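Day 2 of the year and my feed is already full of people swearing by the 40-minute "sleep reset". I've read the thing. A few thoughts, most of them grumpy.

---

The claim, if you missed it: lie down at the same time every afternoon, 40 minutes, curtains shut, and within 11 days you'll be falling asleep at night "like a child". I have met children. I don't know which ones they mean.

---

Where does the 11 come from? I went looking. The Murkico blog says 11 days. Their source is a Jusix newsletter from November. The newsletter's source is the Murkico blog.

---

I'm not saying naps are bad. I love a nap. I had one yesterday on the couch with the cricket on and woke up with the cushion zip printed on my face. I'm saying a nap is a nap and doesn't need a subscription.

---

Oh yes, there's a subscription. The free bit tells you to lie down. The paid bit tells you *how* to lie down.

---

Someone's going to say "it worked for me". Fair enough, glad you're sleeping. But you also told us you gave up coffee after lunch, moved your phone charger to the kitchen and took two weeks off work. My money's on the two weeks off work.

---

Same goes for the "70 per cent of users report better rest" line. Which users? The ones still opening the app? If I'd packed it in after three days I wouldn't be filling out a survey about it.

And better than what? Better than the week before Christmas? A bus shelter would be better than my week before Christmas.

---

Reply to a few of you at once: no, I don't have a rival method. I go to bed when I'm tired, mostly, and some nights I lie there thinking about the gutters. That's my program. It's free.

---

The colour thing bugs me too. There's a whole page on Drosuvham about painting your bedroom a "low-arousal" shade, and wouldn't you know it, they sell the paint. My bedroom is the yellow it was when we moved in. I've slept badly in it and I've slept well in it. With the light off it's the same as any other room.

---

What gets me is how much of this is ordinary advice your nan would have given you, with a timer stuck on it. Get up at the same time. Go outside in the morning. Don't have a row at bedtime. I can't argue with any of it, and I can't see what I'd be paying for either.

---

If you really can't sleep, week after week, see your GP. An app can't ask you whether you snore, or whether you've been miserable since winter, or look at what else you're taking.

---
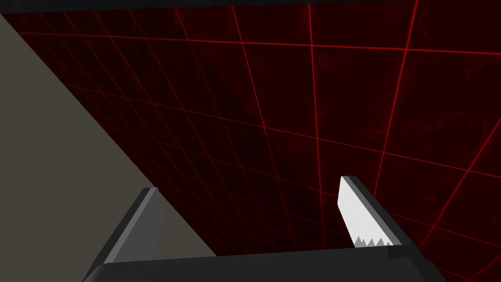 **Nwankwo** · 2 Jan 2026

Carrying on, as I've had a few messages about the wristbands.

I wore one for most of November. It gave me a score each morning and I found I was checking the score before deciding how I felt. One day I got up feeling great, saw a low number and was tired by morning tea. I don't think the band knew something I didn't. I think I'm easily led.

---

It also decided I'd been asleep through an entire film. I was awake. I can tell you the plot, such as it was.

---

So I'm sceptical, and I'd like to see one trial, run by people with nothing to sell, where the other group just gets told to rest a bit. If that exists, send it over and I'll read it properly. Please don't send the blog again.

---

Muting this for the night. Going to bed at whatever time it is when I've finished the dishes.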